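**CPU handling talk, my notes. NOT the handout**

Start on time even if people are still getting coffee. Slides are on the Nimstead laptop, clicker's in the side pocket.

## Opening

- Hi, thanks, who's put a CPU in a socket before? Hands. Who's killed one? Hands (mine too)
- My story, quick: evening build, November, bench lamp off, in a rush. Dropped the chip in turned 90 degrees and leaned on it. Two bent pins and a long walk home
- Point of today = seating the processor. Not cooling, not paste, Masaru Sakamoto has paste after the break. If paste questions come up, park them

## What they're holding

Keep this short, they get bored with anatomy. Metal lid on top is the heat spreader. Green or teal board under it is the substrate. Contacts underneath, DON'T touch. Hold by the edges, opposite sides, light pressure. Fingers never go flat across the bottom.

Skin grease on the lid, wipe it off. Grease on the contacts, bigger problem, harder to clean, ask for help.

Say slowly: look at the corners before you look at anything else. Notch, triangle, whatever your chip has, find it. Then find the match on the socket. If you can't find it, stop and turn the lamp on (laugh here, maybe)
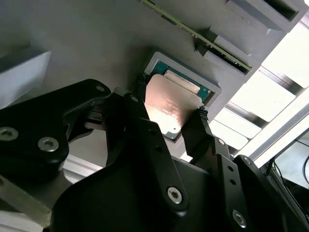

Then the lowering part. Most people want to go straight down flat and fast. Slow. Get it over the frame, line up the edges, check the corner again. If one edge is under a rim and the other is hanging out, it isn't seated, don't press on it. Lift, level it, try again. When it's right it sits flat by its own weight. No push. No wiggle. If you feel yourself pushing you've got it wrong, take your hand away and look from the side.

Glare!! Shiny lid under a bright lamp hides the printing. Move your head or tilt the lamp, don't tilt the chip.

## Demo

- Kobori board first, then the Jirkonska one if there's time. Both are scrap so it's ok if I wreck them
- Do it wrong once on purpose: chip crooked, show it from the side. Pass the board round
- Then right. Say the steps out loud wiht each move: edges, corner, level, let go
- Close the lever LAST. It'll feel stiff, that's normal on a lot of boards, warn them before it creaks

Someone will ask about the plastic cover. Check your own board's manual, some want it left on till the lever's down. Don't get dragged into it.

## Hands on

Pairs. One seats, one watches from the side and calls it. Swap. Mats and straps are in the Nimia box under the front table, straps on before anybody opens a tray.

Go round the room. Look for:

- thumb on the contacts
- chip put down bare on the table (tray! always the tray)
- anyone leaning on the lid

## Close

Back to the bent pins. Edges, corner, level, let go. Repeat it with them if the room's awake.

Questions, then hand over to Masaru. Tell them to leave the straps on for his bit, and get the trays back before teh break.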